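Chapter 6
Showing the Task

In this chapter
6.1 Three ways to give a demonstration
6.2 The hand-held gripper
6.3 Remote control and its delays
6.4 What to record, and what to throw away
6.5 Lab: moving parts from a dish to a tray

Before you start, you should be able to read a joint diagram (Chapter 3) and convert a pose from one coordinate frame to another (Chapter 4). Section 6.4 also uses the file format from the end of Chapter 5.

The first robot cell at Temwood was programmed line by line. An engineer typed in each position the arm had to reach, ran the program slowly, and corrected it. The job was to pick up wooden drawer knobs and set them in a paint rack. It took most of July to get right, and when the supplier changed the shape of the knob, much of the work had to be done over.

Ánh Đào took over the cell that fall and tried something different. She did the job herself, with a tool in her hand that recorded the motion, and repeated it until she had 300 good recordings. A learning program was then trained on them. The trained arm dropped more knobs than the old program did, but it could handle knobs lying at angles the old program had never been written for.

This chapter is about the step in the middle, where a person shows the task. The training itself is left for Chapter 7.

A demonstration is a record of someone doing a task, stored in a form a robot can use. It has two parts. The first is what was sensed: camera pictures, forces, the positions of the joints. The second is what was done: where the hand went and when it opened or closed. If the two parts do not line up in time, the demonstration is of little use, however well the person performed.

There are three common ways to make one. In kinesthetic teaching, the person takes hold of the robot arm and moves it through the task. In teleoperation, the person stays away from the arm and drives it with a second arm, a joystick, or a tracked controller. In the third way there is no robot arm at all during the recording. The person carries a gripper like the one the robot will use, usually with a camera attached to it, and works with it directly.

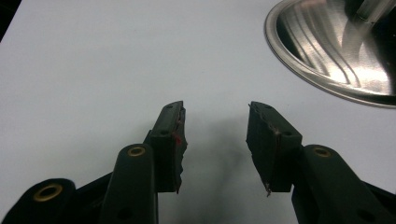
Each way has a cost. Moving an arm by hand is tiring, and the person's own body can block the cameras. Teleoperation keeps the real robot in the loop, so every recorded motion is one the arm can make, but the operator feels little or nothing of the contact and tends to slow down. A hand-held gripper is fast and can be taken anywhere, but a person's wrist can make turns that the robot's wrist cannot, and those recordings have to be found and removed.

Elfriede Mösli, who ran the remote handling room at Skarel, trained new operators on a single rule: finish the motion you started. An operator who hesitates over a part teaches the robot to hesitate there too. Her operators were told to mark a bad attempt and begin again, and to leave the repair for a separate set of recordings. We follow the same practice in the lab.

Terms to know: demonstration, kinesthetic teaching, teleoperation, operator, episode, time alignment, reach limit.

6.1 Three ways to give a demonstration

We begin with kinesthetic teaching, the oldest of the three. The arm is placed in a mode where its motors cancel its own weight, and the operator guides it by the wrist or by a handle mounted near the tool.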